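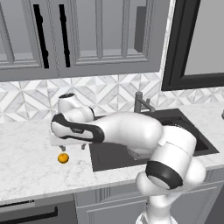

The first thing Roland Sowerby does on demonstration day is tell people where the coffee is. The second is to load a kitchen.

The kitchen exists only in software. Budex, the company Sowerby works for, opens its simulation lab to visitors one Tuesday a month, and by mid-morning a dozen of them had pulled chairs up to the big screen. Most were from appliance makers. Two were high school teachers.

The job on screen was plain enough: a white arm, a marble counter, one small orange fruit. The arm has to come down over the fruit with its fingers open, close them and lift.

"It's a dull task until you've tried to write it," Sowerby said.

The team has a library of 3342 saved starts for this one pickup. In each, the fruit lies in a slightly different spot. A run takes roughly 30 seconds to play back at normal speed, though the computers get through it much faster when no one is watching.

Kátia Araújo, who builds the rooms, spent most of the morning answering questions about tile. Visitors wanted to know why a practice kitchen needs a patterned backsplash. She told them that plain walls had made the software lazy — it did well in bare rooms and badly in busy ones.

After lunch the group moved next door to watch a real arm try the same pickup on a bench. Araújo had bought the tangerines herself, 2 bags of them, from the market on the corner.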